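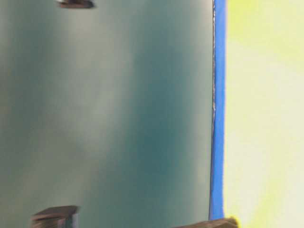

Figure 1. Fixed camera view, strongly blurred. The boundary beside the blue strip is the sharpest feature.

1. Blur rejection

The Fesareo software takes images from a fixed camera and a wrist camera and passes them to a corner detector, which proposes a grasp point on a cloth. Early runs failed when blurred images reached the detector. I added a filter that scores each image by the variance of its Laplacian and drops it below a threshold.

A score over the whole image was not enough. In Figure 1 a single hard edge raises the score although nearly everything else is soft. The filter now splits each image into 144 tiles and uses the median tile score. The threshold was set by hand on 796 images recorded in November and labelled by Octavian Nedelcu and me.

2. Corner detection

The detector works on the wrist image only. It segments the cloth by hue, traces the outline and looks for points where two hemmed edges meet. Pale stitching causes trouble, as its hue is weaker than that of the fabric and the mask can stop short of the true edge. I widened the mask by 6 pixels before tracing. Folds are a second source of error: a shadowed crease can split the mask in two, so neighbouring regions are merged first.

Figure 2. Wrist camera view of a yellow-green cloth, with a lower corner hanging between the finger tips.

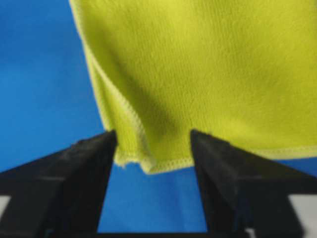
3. Planner interface

The planner receives the corner position, a confidence value and a time stamp. If no valid corner arrives within 3000 ms, it holds the arm still and asks for a new image. The time limit is read from the Zindcombe configuration file at start-up and cannot yet be changed during a run.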